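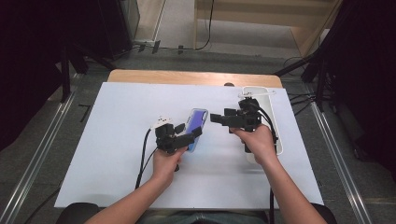
Figure 7.1 Two hand-held grippers at a white work board, one of them closed on a smartphone in a translucent case.

Chapter 7
Buying Demonstrations: How to Read a Data Kit Offer

Sellers of robot training kits like to say that their product "captures human skill." A buyer should ask what, exactly, got captured. A person picks up a phone with a pair of jaws. The kit records something while this goes on, and the something may or may not be what a robot needs in order to do the same job later. This chapter is about telling the difference before the purchase order is signed.

We will work from one offer throughout. The Eron kit, sold by a firm called Flaltivness, is a two-handed set: a pair of grippers, cables, a white board and recording software. The firm also sells a service under which its own operators collect the demonstrations and deliver them as files. The brochure price for the kit is $2,724. The service is billed by the demonstration, with a minimum order of 600.

Start with the minimum order. Six hundred demonstrations sounds like a lot, and the brochure is written so that it will. But a demonstration in the Eron contract is any recording with a start mark and a stop mark. A dropped phone counts. So does a recording in which the operator reaches for the phone, thinks better of it and puts the gripper down. When Zdislava Krajčí reviewed a delivered order for a phone repair shop, she found that 545 of the 600 files contained a finished task. The firm's reply was that failed attempts are "valuable negative data." They may be. The shop had not asked for them and had no plan for using them, and it paid the same rate for each.

Next, look at the hardware and think about the arm that will stand in for the person. Human wrists turn easily and human shoulders give. Someone holding a gripper by its handle can come at a phone from angles that a bench robot cannot reach, and will do so without noticing. The Eron brochure calls this "natural motion." For a buyer whose robot has a shorter reach, natural motion is a problem that has to be filtered out afterward, at the buyer's expense.

Cables deserve a question too. In Figure 7.1 each gripper has one, and the one on the left runs across the board. The brochure describes the kit as "unrestricted." Ask to hold both grippers for an hour, then decide whether you agree.

Then there is the matter of variety. A bare white board is a sensible place to begin, and we have no quarrel with it as a first exercise. A repair bench has screws, mats, other phones and bad light. The Eron service quotes 300 demonstrations per "environment," but the contract leaves that word undefined — a second board could qualify.

Some of the offer holds up. The grippers are simple to learn, and the files open without special software. Section 7.1 covers the terms of the service contract. Section 7.2 compares Eron with the Nikolaidis and Wonham kits, whose sellers make fewer promises and charge more.

Before you go on

Find the word "demonstration" in any data service contract you have access to. Write down what the seller must deliver for one to count, and who decides.

Terms introduced in this chapter: demonstration, acceptance rate, reach mismatch, environment, negative data.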